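# In Praise of the Plastic Cup

I own a cabinet of very nice glasses. They come out twice a year, and the rest of the time my family drinks from plastic, like everyone else I know.

My conversion came at a flea market in Hemgate last March, where I found a stack of pastel tumblers under a box of doilies. I paid two dollars for the lot and carried them home like treasure. They were the same shape my grandmother kept by the sink at the lake — wide at the top, narrow at the bottom, good for lemonade or toothbrushes or a captured frog (sorry, Grandma).

Since then I've gotten picky. Color matters more than you'd think! At our house everyone claims one in the morning and defends it until bedtime, so I want shades you can tell apart before coffee. I also like a tapered cup because it nests, and my kitchen in Gurkidham has exactly one shelf that isn't spoken for.

For parties I skip the tray and line them up at the back of a plain white table, with the cans of soda up front where people can grab them. Pink, blue, green, done. No flowers, no runner, and the colors do plenty against a bare wall.

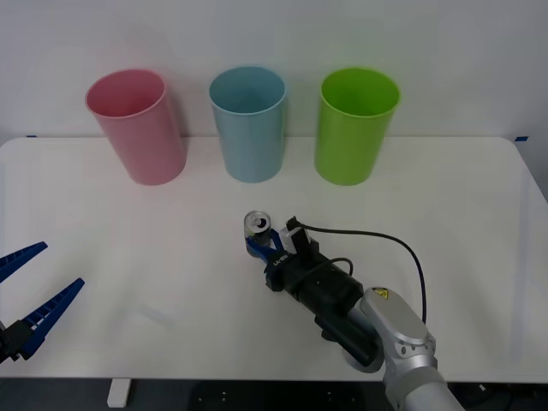 *Three in a row: pastel pink, powder blue and a very loud lime.*

The lime goes first every time. My sister-in-law swears she prefers the blue, but I've seen her eyeing the green one — and I've started hiding it behind the cereal.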